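The Afterlife of the Office Tower

What happens to a company's old computers when the company gets bored with them

Every office has a closet where the computers go. They aren't thrown out, which would require a form. They are put on the floor of the closet, then stacked, then used as a shelf for the holiday decorations. In May, the insurance office downstairs from my apartment lost its lease and opened its closet, and 200 desktop towers came out blinking into the light.

I know the number because I was paid to write it down. Etberg, the refurbisher that won the lot, needed somebody to match serial numbers to a spreadsheet, and I needed the money. The spreadsheet said 200. The closet, after two passes and a look behind the water heater, said 197. The missing 3 are presumed to be in the homes of people who left on good terms.

Etberg works out of a former carpet showroom on Grivari Street, between a tire shop and a bakery called El-Sayed that has done more for the refurbishing trade than any software. The showroom still has its old sign and its old smell. The towers go in at the back and come out at the front, or else they come out at the side, in pieces, on their way to the metal buyer.

I had assumed the work would be delicate. The first lesson was that an office tower is mostly air, and the air is mostly lint. You lay the thing on its side, take off the panel, and look down into a small gray city where everyone moved away in a hurry. There are bits of label, a lost screw, and once a paper clip that had been living next to the fan for what the paper clip would probably call its whole career.
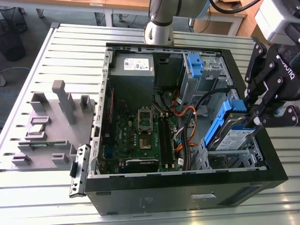
Drives are the reason anyone bothers to be careful. A memory stick is a memory stick, and a power supply is a brick with opinions, but a hard drive may hold eleven years of somebody's claims correspondence and a folder called "beach." So the drives come out before a tower gets anywhere near the shelves, and each one is logged before the case moves on. In a tower like this one the lower bay is a gray metal bracket full of cutouts, and the drive, in its blue frame, has to be tipped to an angle on its way up past the cables. The cables never help. There is an orange and red bundle that curls into the middle of everything, and a thick black one looping down from the drive area with the confidence of a garden hose. Whoever routed them at the factory was thinking of the person putting the computer together, and had no feelings at all about the person taking it apart.

With the drive out, the rest is closer to shopping. Is the board any good? Are the little silver arms on the processor socket straight? Memory gets pulled, tested and sorted into bread trays (see bakery, above). Side panels are leaned against a wall in the hope that each will someday be reunited with a case it fits, and I have watched grown adults try nine of them in a row.

The drives themselves go through Plorkeo, the wiping program Etberg uses, which overwrites everything and then prints a certificate. The certificate is handsome. It has a border. I have a college degree that looks less official, and the drive didn't have to take statistics.

Old machines go out the front door with a fresh drive, more memory than they were born with, and a sticker that says "Renewed," a word that does a lot of lifting. Most are bought by people who want to write letters, pay the gas bill and look at their grandchildren. For that an office tower is hard to beat. It was built to be kicked under a desk for a decade by someone in hard shoes.

The last line of my spreadsheet was row 1005, because by then Etberg had added two other closets to the job and I had stopped pretending it was temporary. I bought one of the towers on my way out. It sits on the floor of my own closet, and there is a box of ornaments on top of it.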